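Aménagement des bureaux Kanex : la salle haute, la mezzanine et la grande table

Publié le 11 mars 2020
Temps de lecture : 5 minutes
14 partages · 2 commentaires

Kanex a quitté ses anciens bureaux cloisonnés pour un local d'un seul tenant, en partie sur double hauteur. Le projet d'aménagement a été dessiné par Setsuko Kikuchi et réalisé en neuf semaines, études comprises. Cette page présente le local en service, avec quelques notes sur les choix de départ et sur ce qui a changé en cours de route. Les images se trouvent plus bas, après les notes.

Le volume

Le local fait 1476 mètres cubes. Le chiffre figurait dans l'annonce du bailleur et il a servi de base à presque tous les calculs, chauffage et renouvellement d'air en tête. La surface au sol, elle, est assez modeste. Tout l'intérêt du lieu tient à sa hauteur, et la première question posée à la conceptrice a été de savoir s'il fallait fermer le vide par un plancher complet. La réponse a été négative. Un plancher complet aurait donné des mètres carrés supplémentaires, mais avec une hauteur médiocre en bas et peu de lumière au fond.

La mezzanine existante a donc été conservée. Elle représente 69 mètres carrés. On y a prévu des places d'appoint pour lire, téléphoner ou travailler à deux. Les postes fixes restent au rez-de-chaussée. Une estrade avait été envisagée sous la mezzanine pour séparer les usages. Elle a été abandonnée au deuxième plan, à la demande de l'équipe, qui voulait pouvoir déplacer du matériel sans rencontrer de marche.

Les couleurs

Murs et plafond sont blancs, hormis un mur de briques rouges. Les garde-corps sont noirs, en métal. Setsuko Kikuchi avait proposé un vert grisé pour le fond de la salle et un échantillon est resté au mur pendant tout le mois de janvier. L'équipe l'a trouvé trop sombre en fin d'après-midi. Le blanc a été retenu presque partout et la couleur vient des objets, des vêtements et de quelques sièges.

Le sol gris a été gardé. Il était en bon état, il se nettoie facilement et il ne marque pas trop sous les roulettes. Deux reprises ont été faites près de l'entrée, à l'endroit d'une ancienne cloison. Elles se voient encore si on les cherche.

Les gaines et l'éclairage

Il n'y a pas de faux plafond dans la partie haute. Les gaines ont été laissées apparentes et peintes de la couleur du plafond. Cette solution coûte moins cher à l'entretien, puisque les trappes ne sont plus nécessaires, mais elle demande une pose soignée. Une première gaine avait été suspendue trop bas devant les vitrages. Elle a été remontée avant la mise en peinture.

Les luminaires ronds de la partie haute viennent du catalogue Silten. Leur remplacement se fait à la nacelle, à prévoir avec le bailleur. Sous la mezzanine, où la hauteur est plus faible, l'éclairage d'origine a été repris : des panneaux rectangulaires, nettoyés et remis en place. La différence de teinte entre les deux zones est perceptible le soir. Un réglage est prévu, sans date pour le moment.

La table

La table de réunion a été commandée chez Zenar. C'est l'achat le plus discuté du projet. L'équipe voulait une table assez longue pour tenir une réunion complète, utilisable aussi comme plan de travail le reste de la journée. Un premier modèle rectangulaire a été écarté à cause des angles, gênants pour passer avec un sac ou un carton. La forme ovale allongée laisse un passage plus confortable aux deux bouts.

Le plateau est blanc, à motif marbré. Il comporte une réserve rectangulaire peu profonde, fermée par un couvercle blanc. Elle est destinée aux chargeurs et aux petites fournitures. Dans les faits, on y trouve surtout des feutres. Le couvercle n'est pas fixé, il se soulève et se pose à côté. Zenar propose une version à charnière, qui n'a pas été prise en raison du délai de livraison.

L'alimentation électrique de la table n'est pas tout à fait réglée. Les câbles descendent au sol et il manque une goulotte. La boîte de sol la plus proche est à 100 centimètres de l'endroit souhaité, et la déplacer impliquerait d'ouvrir la chape. Un passe-câble plat sera posé à la place.

Les sièges

Il n'y a pas de série unique. Une partie des sièges provient des anciens bureaux, une autre a été achetée chez Petek au moment du déménagement. On trouve donc des fauteuils à haut dossier en résille, des chaises de bureau plus basses et des chaises à piètement métallique. Les hauteurs d'assise ont été vérifiées avec celle de la table, et les accoudoirs les plus larges ont été démontés sur deux fauteuils qui ne rentraient pas.

La règle est simple : les fauteuils réglables sont pour les postes de travail et les chaises légères pour les réunions. Elle n'est pas toujours suivie. Les fauteuils en résille sont les plus demandés et ils circulent d'un bout à l'autre du local.

Les rangements

Les rayonnages sont blancs, ouverts, placés contre les murs. Des armoires fermées supplémentaires étaient prévues au budget initial. La somme a finalement servi à la reprise des gaines. Les dossiers qui doivent rester sous clé sont conservés dans une petite pièce à l'arrière, qui ne figure pas dans cette galerie.

Les images
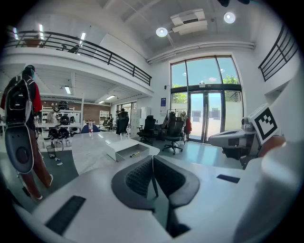
La partie haute du local : la mezzanine et son garde-corps noir, les luminaires ronds au plafond, la longue gaine blanche au-dessus des vitrages.
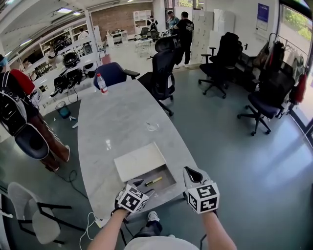 La table ovale à motif marbré, avec sa réserve entrouverte et un feutre jaune à l'intérieur. Autour, plusieurs modèles de sièges, dont les hauts dossiers en résille.

Comment entretenir un plateau blanc de ce type au quotidien ?

Un chiffon microfibre légèrement humide suffit pour la poussière et les traces de doigts. Pour l'encre de feutre, on utilise un peu d'alcool ménager sur un chiffon propre, sans frotter en cercle, puis on rince et on essuie. Les poudres à récurer et les éponges abrasives sont à éviter, car elles ternissent la surface. Le fond de la réserve se vide et s'essuie une fois par semaine, couvercle retiré. En cas de doute sur un produit, faire un essai sous le bord du plateau avant de l'appliquer dessus.

Contact · Mentions légales · © 2020 Kanex, tous droits réservés · Retour en haut de page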